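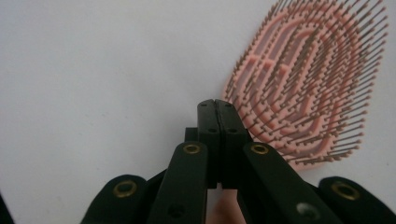
Section 4. Setting up a cup competition

Read section 3 first if you haven't added your clubs yet. You can't draw a cup with no clubs in it. The league set-up is section 5 and works differently, don't mix the two.

This section covers Prongate Fixtures, desktop version. Last changed April 2020. The phone version has the same screens but the Draw button is under the menu.

4.1 Before you start

Have these ready:
- list of clubs entering, spelled how you want them printed
- final date, and the ground if you know it
- which rounds are one match and which are two legs
- what happens if it's level at the end (extra time, straight to penalties, replay)
- your admin password. The team manager login won't do.

Note: one competition holds up to 152 clubs. More than that, split it into two qualifying sections and join them later, see 4.7.

4.2 Create the competition

1. Log in. Click Competitions, then New.
2. Pick Cup. Not Cup (Groups), that's for tournaments played over a weekend.
3. Type the name. This is what prints on match cards and on the public page, so "Lustdale Senior Cup" and not "cup new v2".
4. Pick the season.
5. Enter the date of the final. The program works backward from it.
6. Click Save.

Caution: the season can't be changed after you save. If you got it wrong, delete the cup and start over. Do it now, before any clubs are in.

4.3 Add the clubs

1. Open the cup. Click Entries.
2. Tick each club. Use the search box, it matches any part of the name.
3. A club with two teams shows up twice. Check which one you ticked, first team or reserves.
4. Click Add Selected.
5. Check the total at the bottom against your own list.

Note: clubs in gray have unpaid fees or no home ground on file. You can tick them but they won't go in the draw till it's cleared. Go to Clubs, Status, and see what's missing.

4.4 Rounds and byes

The program fills in the rounds for you. 84 clubs, for instance, gives 20 ties in the first round and 44 byes, then 64 in the second round and it runs straight from there.

1. Click Rounds.
2. Look at the byes. Default is random.
3. To give byes to particular clubs (last year's semi-finalists, clubs from the higher division) change Random to Choose and tick them.
4. Give each round a "play by" date. Leave room for postponements. Pitches freeze. If you have a round in December put at least 3 weeks before the next one.
5. Click Save Rounds.

Caution: changing the number of entries after this step wipes your byes. It does ask first but the message is easy to click through.

4.5 Two-legged ties

Most local cups only use these for the semi-finals. Skip this if all your rounds are single matches.

1. In Rounds, click the round.
2. Change Legs from 1 to 2.
3. Two date boxes appear. Fill in both.
4. Set Away Goals to on or off. Off is the default. Check your rulebook, not what you saw on TV.
5. Set Level After Two Legs: extra time then penalties, or penalties only.
6. Save.

The first club drawn is at home in the first leg. To swap, open the tie after the draw and click Switch Legs. Both clubs get a new email when you do, so do it once.

Note: if the two clubs share a ground the program flags it in orange. It's a warning only. Both legs go ahead at the same place unless you change the venue by hand.

4.6 Making the draw

1. Click Draw.
2. Choose Automatic, or Manual if you are pulling numbers out of a bag and just want to type in the result.
3. Automatic: click Run. Ties show in the order drawn, home club first.
4. Manual: type the home club number, tab, away club number, enter. Carry on till the list is empty.
5. Check the ties. Nothing is public at this stage.
6. Click Confirm Draw.

Caution: Confirm Draw publishes the ties and emails every club secretary. It can't be undone. To fix a mistake after this you have to void the round (4.9) and the clubs get a second email saying so.

Draw goes out in the evening? Use Publish Later and set the time. The time is the one in your account settings, so check that to.

4.7 Joining two qualifying sections

For big entries only. The Haugen section and the Atdale section in the sample file are set up this way, open that and have a look if it's unclear.

1. Make each section as its own cup, following 4.2 to 4.6.
2. Under Final Round choose "Stops at" and pick how many clubs go through.
3. Make a third cup for the main rounds.
4. In Entries click Import Winners and pick both sections.
5. Blank places show as "Winner of tie" with a number. They fill in as results are confirmed.

Note: don't type club names over the blank places. The link breaks and results stop coming through.

4.8 Entering results

1. Open the tie. Click Result.
2. Type the score at 90 minutes in the first boxes.
3. Extra time score goes in the second boxes. Full score, not only the goals from extra time.
4. Penalties in the third boxes.
5. Add the attendance if you have it. Numbers only, so 600 and not "600 approx".
6. Click Save, then Confirm.

The winner moves on when you click Confirm. Save by itself does not move anyone. If the next round looks empty this is nearly always why.

Match postponed: click Postponed and enter the new date, or leave it blank. Blank dates show as TBC on the public page.

Match abandoned: enter the minute and click Abandoned. The score is kept on file but doesnt count. Then either add a replay or award the tie.

4.9 Voiding a round

1. Open the round. Click More, Void Round.
2. Type the reason. Clubs will see it, word for word.
3. Enter your password again.
4. Click Void.

Any results in that round are taken off the public page and kept under History. Later rounds are cleared as well. Cards and suspensions are NOT cleared, go to section 8 for those.

4.10 Printing

1. Click Print on the cup page.
2. Choose Bracket, Tie List or Match Cards.
3. Bracket fits on one sheet up to 32 clubs. Over that it spreads across pages, set the printer to landscape.
4. Match cards print two to a page. Referee name is blank unless appointed, see section 6.

Next: section 5, League set-up.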